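Pinotby floor cleaner concentrate, 768 ml bottle. Three and a half stars

Quick one, got to be out the door by 8. Bought this in March when the Elex stuff I'd used for years got "improved" (new smell, like a dentist). Needed something for wood floors that doesn't leave a film. Have tried a lot of them. Most leave a film.

Set up so you know what I'm working with: old house, wood floors all the way through, finish is decent in the bedrooms and pretty tired by the kitchen. Two kids, one dog, no shoes-off rule that anybody follows. I mop once a week, maybe. Flat mop, microfiber pad, bucket. No steam. Please don't steam wood floors, my sister did and hers cupped.

The good. Goes a long way. One capful to a bucket and that's plenty, the label says two but two is sticky. Dries fast. No streaks in the bedrooms at all, even in low sun in the late afternoon when you see every single thing. Smell is mild, bit like oranges, gone in an hour. Dog doesn't care about it. Got dried juice up on the first pass, and some kind of glue from a school project on the second.

Hallways are where I had trouble. Any cleaner looks fine in the middle of a big room. Narrow ones you end up mopping backwards, stepping where you just wiped, and the dirt all gets pushed along the baseboards.

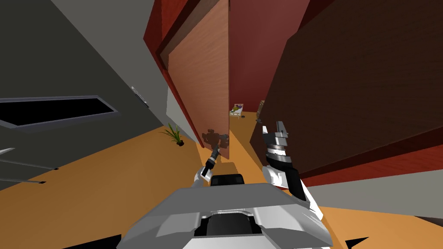 Orange floor, narrow corridor. The hard kind to mop.

So for halls, do the edges first by hand with a rag, then one long pull down the middle with the mop. Took me 13 minutes for mine, normally it's a five minute job, but it did come out better. With the Elex I never had to do edges separately, to be fair to it. That one foamed more and kind of carried the dirt out. Pinotby hardly foams so you can't see were you've been.

The cap. Hate the cap. It's a child lock, fine, good, but it needs dry hands and real grip and I'm never standing there with dry hands. Leaks too if you lay it on its side. Found that out in the cabinet under the sink. 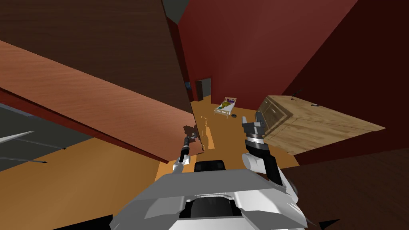 Also worth saying, go easy near furniture. I let some pool under the legs of a bookcase and it left a pale ring, came out with a bit of paste wax but I wasn't thrilled. Wring the pad hard. Harder than you think. And put felt pads under anything heavy before you start dragging it around, I have a scratch as long as my arm that no cleaner is going to fix.

Miyuki Ichikawa left a comment on my last review asking if these are ok on oiled floors. I don't have oiled floors so can't tell you. The bottle says sealed wood only, so I'd go by that and get a proper oil soap. She uses Clustow on hers and likes it, I tried it years back and thought it was too thick, but mine are sealed so not a fair test.

Lương sells a refill pouch that's meant to work in any bottle, cheaper per wash, haven't bought it yet. Will update if I do.

Would I buy again, yes probably. On sale. Half a star off for the cap, half for the foam thing, half for the ring, which was partly my fault but the label could of said something. Bedrooms look great. Kitchen looks like a clean tired floor, that needs a refinish and no bottle does that.

Update, same bottle: still have over half left. Cap still awful. Moved it to a jar with a screw lid, labeled it, put it up high.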